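3/13/19

Wig day at last! The silver one from Flosura came this morning, five weeks after I'd ordered it, and I'd quite given up hope — I had even told Phúc Lâm I'd go to the Bremavley meet-up in the old brown one and be done with it. It's longer than I expected and the fringe needs a good trim, but oh, the colour is lovely. I spent two hours just combing it on the kitchen chair and let my tea go cold.

The cloak is still only pinned. I want 16 buttons down the front and have found three, so that's a job for tomorrow.

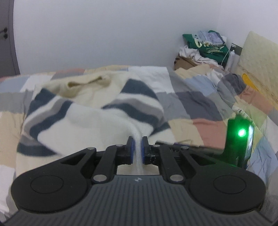 My worry now is the scarf, as I can't settle on the colours. I keep coming back to the striped knit blanket, with its wide bands of white, slate blue and grey, and thinking those would sit beautifully against silver hair. I'll ring Phúc Lâm after supper and see if there's any grey wool going spare.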